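The morning check on the two-arm cell at Skirholm takes Kheri Were longer than the job the cell does afterwards. He begins with the table frame. There are brackets along the rail, and he puts his hand on every one before he switches on the power. In October one of them was loose for 3 days, and all the positions the team had saved in that time had to be recorded again.

Then come the cables. Were follows each one with his fingers, from the base of the arm to the wrist, and looks for places where the cover has become shiny. "Shiny means it is rubbing," he told me. "I move it a little and I write it in the book."

The plates are the last part. Massawe, the company that ordered the cell, wants arms that can handle dishes and a rack without someone standing near. Were uses the same few plates every day, so that he knows when the machine has changed and the plates have not.

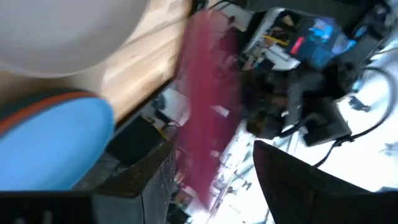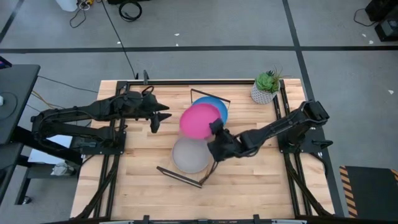

The closing force of the fingers is set in software from Osia, on a scale that goes up to 1,000. Were changes it in very small steps and waits for 7 good grips before he accepts a new value. If the force is too low, a plate turns in the grip. If it is too high, the finger pads wear out early, and new ones from Amolance need 2 weeks to arrive.

He keeps the old pads in a drawer, with the date on each. The newest says 14th December. I asked him if he will throw them away one day, and he said that he still compares them when a grip begins to slip.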